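Workshop news: the sorting bench, part two

In the last newsletter I promised to write more about the sorting bench, and several members have asked me at the door when it will come. I am sorry for the wait. My English is slow when I must write it and not only speak it, and Afiq Kusuma was kind enough to read this through and correct the worst of it. What mistakes are left belong to me.

For members who are new: the project has the name Hafstein, after the street where I lived as a boy. The goal is simple to say. An arm should take one thing at a time from a mixed basket and put it into the right opening of a box. It is a home-size version of what is done in big sorting halls, and we are building it in the back half of the shared workshop, in the evenings, with what we have.

The box was the first thing we made and also the thing we have changed the most. The first version was flat, with three openings side by side. It worked on paper. On the bench the arm had to fold itself in an ugly way to get to the far opening, and two times it stopped with a joint error. Afiq then suggested to build the box as steps, so that each level has its own height and its own colour. I was against it because it meant more cutting. He was right and I have told him so.

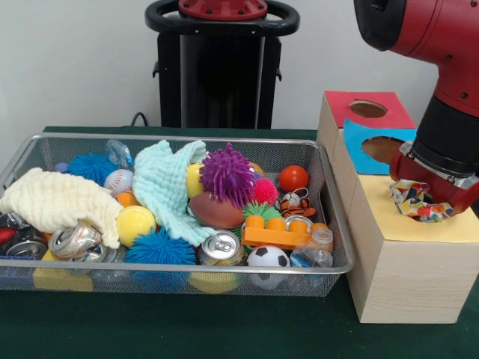

Indport, 14 May 2024

The steps are now in use. Red is on the upper level at the back, blue is in front of it, and yellow is the low one at the front. The wood is still without any paint or oil, and it will stay like this until we are sure that we do not want to move the openings again. For red and blue we used cardboard panels and cut the round holes by hand. On the yellow level we have only paper on the top. Paper is quick to change, but it also tears when the gripper comes down too low, so I think cardboard will be the next step there too.

For the basket we wanted wire mesh from the start. The old plastic tub had high, smooth walls and small things hid in the corners. With mesh some light comes in from the sides, and this helps more than I expected when something yellow lies at the bottom.

We have filled it full on purpose. It is easy to build a machine that can pick one ball from an open table. It is much harder when a soda can stands between a soccer ball and a crumpled cloth, and a toy football is lying under something spiky. Members have been generous with their contributions, and I would like to thank the family who gave us the little tiger. It still has its key ring on, and we have decided to leave it there. A ring is a good test, as it likes to catch on the mesh.

Some notes from the work so far, for those who want to build something similar at home.

Cloth is the most difficult. A ball has one shape from every side, but the waffle cloths have a new shape each time they are put down. If the fingers close on one thin fold, the cloth slips out on the way up. If they go too deep, they take the cloth and its neighbour together. We now let the gripper go down a little, close, lift slowly and wait a moment before it turns to the box. The waiting was Afiq's idea, and it costs time, but we have fewer things on the floor.

The coloured fabric piece has become our standard test for the yellow opening. It is soft and wrinkled, and it carries red, blue, yellow and green all together, so it is no use to ask the program which colour it is. We had to give it a rule of its own. When you release it, do it close above the hole. From higher up it opens in the air and lands across the edge.

Spiky rubber balls are friendly to the gripper, which surprised me. The spikes bend and hold well between the metal fingers. The big purple one with the long soft tendrils is an exception, because the tendrils hang down and touch the rim of the basket on the way out. We lift it higher now than the others.

Crushed cans are not the same as whole cans. A whole can standing up can be taken from above with no trouble. A crushed one on its side has no good place to hold, and what works for one does not work for the next. I keep a small notebook on this, and anyone may borrow it.

Now to the results. We ran 100 picks with the new box over two evenings in May. The arm lifted an item in 98 of them, and in 82 the item went into the correct opening without help. I was happy with the first number and less happy with the second. Most of the misses were at the blue opening, where the hole is perhaps too near to the step behind it. I will cut a new panel with the hole moved forward and we will run the same test again.

On the software side there is less to tell. The program that plans the movement is the same as before. Afiq has rewritten the part that chooses the next item, which we call Cakeo (it was written on a evening with a lot of cake). It prefers the item lying highest and leaves the things below for later. The old one had no order at all and would often try to pull something from the very bottom.

A request at the end. We need more objects of kinds we do not have yet - small boxes, wooden spoons, a glove, anything light that is clean and has no sharp edge. Nothing of glass, please. There is a crate marked Canmont beside the drill press and you can leave things in it at any time. If you want an object back, put your name on it with tape.

We also have place for 5 people who would like to learn how to teach the arm new positions. No experience is needed, but you should be patient and have long hair tied back. Write your name on the sheet by the sink, or speak to Afiq or me when you see us at the bench.

Bjartur Bjarnason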